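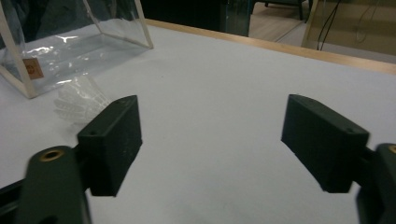
Visit report: Hotberg shuttlecock inspection rooms, Drallelthorpe
November 19, 2018

Search this site Enter keyword Go

The Drallelthorpe building opens to trade visitors twice a year, in June and again in late fall. Our group of 18 was split by floor. Mine began upstairs in the inspection rooms, where Sharada Varma took us through the sampling procedure. Molding is done at the Clungate site and was not part of the tour.

Samples arrive from stores in sealed cartons and stand overnight before testing. Inspection is done on white tabletops. Varma said the previous gray surface made pale marks on the skirt hard to find, and that the change was made at the request of the inspectors. A shuttlecock is checked first for skirt roundness, then for damage to the ribs, then for the seating of the base. Rejects are logged by carton number and held for four weeks.

Weighing follows in the adjoining room. The balance is shielded from drafts, and the door is kept shut while readings are taken. We were asked to stand back from the bench, so I did not see the display. The last full audit covered 3,608 pieces and took almost four days. Results are passed to the Venkataraman office, which sets the speed grade printed on the tube.

The flight test lane was closed for floor repairs. A printed sheet gave the launch settings, but no landing distances. I asked for these and was told they would be mailed.

Storage conditions were covered briefly at the end. Plastic skirts stiffen in a cold warehouse, and cartons that have been chilled are retested before release. Feather stock is kept in a separate humidified room on the ground floor, which the other group visited.

Parking is at the rear of the building. Sign in at the side entrance.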